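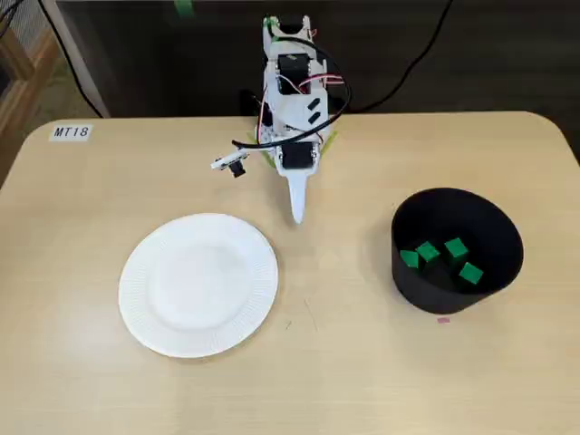
Section 7: Caring for your Lornell table

Your Kedthorpe Lornell arrives sealed, sanded and more optimistic about family life than it should be. The corners are rounded, for the benefit of hips. A pale tan grain like this one hides crumbs well and hides tea rings not at all, and even a plain white plate deserves a felt pad or a cloth under it if it has come out of the oven.

Home | Tables | Spare Parts | Manuals | Contact

Setting up for meals

1. Wipe the top with a damp cloth, along the grain. Dry it straight away.
2. Leave the table unoiled for 14 days after assembly.
3. Lay mats before plates. Doing it the other way is harder than it sounds.
4. Lift things. Do not slide them, however flash it looks in the pub.

NOTE: Small scratches can be treated with Godari wax, part 2217, in neutral colour.

CAUTION: Do not stand on the table to change a light globe. You have a ladder. Find it.

We use cookies to remember your preferences. Accept | Manage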